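Speaker notes – open day at Nisdale, talk for the makers' evening

Slot is 32 minutes including questions. Clicker is on the lectern. Slow down in the first part, I always rush it.

Opening

Good evening, and thank you for staying on after the tea. I went to the open day at Nisdale in April expecting to stand behind a rope and watch something large move a box from one place to another. I came home with sore thumbs and a head full of questions, and I've been boring my family with it ever since.

Ask for hands: who has been to a robot demonstration before? Who was allowed to touch anything? (Expect a lot fewer.)

Say a bit about the building. It used to be a seed merchant's, long and low, with the loading doors still in place. Tronstead have the front half and run the open day. Oanh Vi met us at the door and gave us the plan: 4 stations, go in any order, ask anything, please don't lean on the tables. There were 40 of us in the afternoon group, so it was busy but never a crush.

The first stations

Keep this short. Station one was sorting, with an arm the team call Baysal. It picks up plastic parts and drops them in trays, and it's very good at it, and after a few minutes you've seen it. I liked the noise it made – a sort of polite sigh every time it let go.

Station two was about safety. Light curtains, stop buttons, a floor mat that halts everything when you step on it. The children in our group stepped on it a great deal. Mention the boy who worked out he could stop the arm with one toe.

The hand-held grippers

PAUSE. This is the part I really want to talk about, so don't hurry.

At the third station a person does the job, holding a gripper in each hand. You squeeze, the fingers close, and you get through an everyday task with those in place of your own fingers. The grippers carry a camera, so what you see on the next slide is more or less what the tool sees. Everything bulges because the lens is so wide. Give people a moment to get used to it, then point out the square markers on top of the fingers, and the second gripper over by the water bottle.
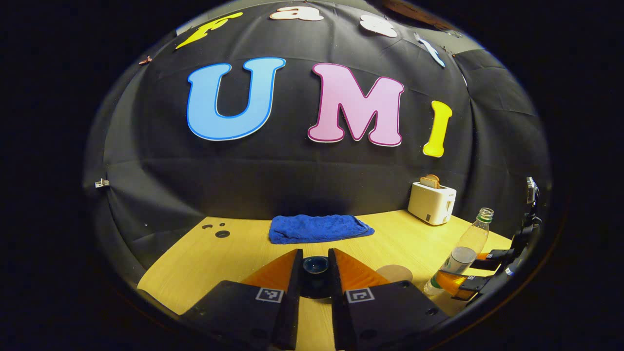 Why do it by hand?

The idea, as it was explained to us, is that a robot can learn from a recording of somebody doing the task. If the person wears out or drives the real arm for every example, it's slow going. Give them the gripper on its own and they can work at a kitchen table. The camera sees the fingers and the objects from the same place it would see them on a robot, and that makes the recording much easier to use later on.

Somebody in our group asked whether the person has to be good at it. Lovely question. The answer was that they want you to be steady and sensible, but they don't mind small wobbles, as real hands wobble and the robot will too.

My own go: I was dreadful! You lose all feeling in your fingertips and have to do everything by eye. I kept closing the gripper too early and nudging things along the table. It did get easier by the third try, and I was properly pleased with myself, which tells you something about my standards.

(If time is short, skip to pouring.)

Pouring

Pouring looks like nothing. We all do it half asleep at breakfast. Ask the room to think about what's involved, though: one hand has to keep the bottle still, the other has to tip the cup far enough but not too far, and the water itself keeps changing shape. Water is awkward for cameras as well, being clear, and here it's going into a clear bottle with a narrow neck. Leave the slide up for a while and let people look at the stream.

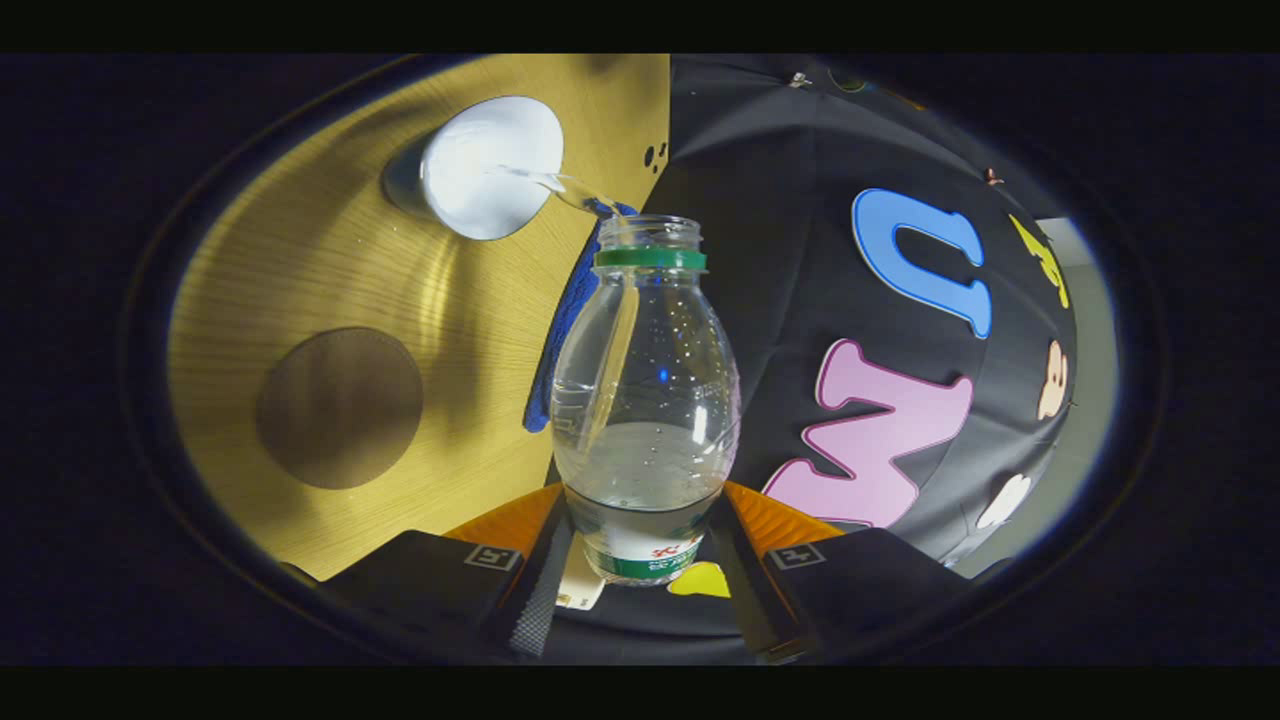
Raymonde Ouellet felt that pouring was the wrong thing to show beginners, and that visitors would learn more from folding a cloth, where a mistake can be seen and put right straight away.

I can see the sense in that, and I'd happily have had a go at folding too. I still think pouring was a good choice for an open day. Everyone understands it at once, and everyone holds their breath.

Last station and getting there

Station four was Asen, the small wheeled machine that carries trays between benches. Mention the wide turns and the little chime. It stopped politely for a pushchair.

Practical bits: entry is free, parking is round the back by the loading doors, and you need flat shoes. Booking opens a month ahead. Go to the hand-held station early, before the queue builds up.

Questions

Likely ones: How long does it take to learn one task? (Say I don't know, I did ask, and it depends on the task.) Is it suitable for children? (Yes, with an adult.) Can I bring my own object to try? (Ask at the door.)

Leave the booking details on the screen while people get their coats.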